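Trellwood Farm Shop – monthly premises check
Checked by: Kumudini Abeysekara
Date: Wednesday, October 26, 2022
Form 624, sheet 2

Entrance and car park
Path clear of leaves: Yes
Outside lights working: No. Lamp over the trolley bay is out. Reported to Pumphrey, job 521.
Door mat flat and fixed down: Yes, though the left corner is starting to lift. Look at it again next month.

Fire safety
Exits clear: Yes, front and side. Back exit had empty crates against it – moved during the check. Same comment was made in April.
Extinguishers in date: Yes
Alarm test written in the book: Two weeks missing. Spoke to the shop manager.

Cold store
Temperature log filled in: Yes
Door seal sound: Split near the bottom hinge. Needs replacing before the end of the month.
Release handle opens from inside: Yes, tried twice.
Floor dry: Small puddle under the fan unit. Wiped up, drain tray to be cleaned.

Shop floor
Aisles clear: Yes
Shelf brackets secure: Bay 6 has one loose screw at the back. Tightened.
Price labels present: Missing on leeks and red onions.
Bins clean, no sharp edges: Yes. Old fruit to be taken out at opening and again after lunch. 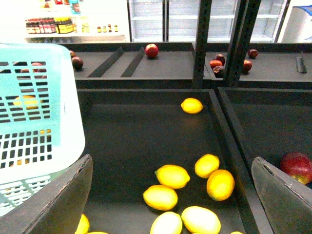

Lemons in the dark grey display bin, shop floor section.

Staff area
First aid box complete: Short of large plasters and eye wash. On order from Stirno.
Kettle and microwave leads: No damage found. Labels still readable.
Steps and ladders: Short steps fine. Tall ladder has a worn foot – tagged, not to be used.

Still to do
Lamp, cold store seal, ladder foot, alarm book.
Copy of this sheet to Waltia office.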